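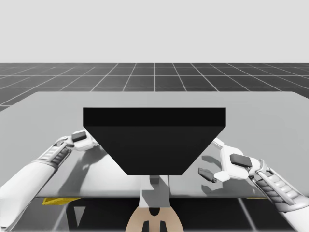
Two-arm handling of a large black part, run in simulation before ordering.

November, by Mbali Naidoo

How to budget for a two-arm cell

1. Model your largest part first. At Jukdale we put ours on a virtual table with an arm on each side and checked the reach.

2. Get the arm price and the gripper price on separate lines. Unholm quoted us grippers at 855 dollars each, and we needed 2.

3. Add the small items. Finger pads from Kasell came to 221 dollars for the first set. Order a spare set with it.

4. Set aside 2000 dollars for the table, mounting and cables. Ask whether freight is included.

5. Run the task in simulation with the exact gripper you plan to buy. If the part is too wide for it, change the gripper on the quote and repeat.

6. Send the purchase request with the simulation file attached.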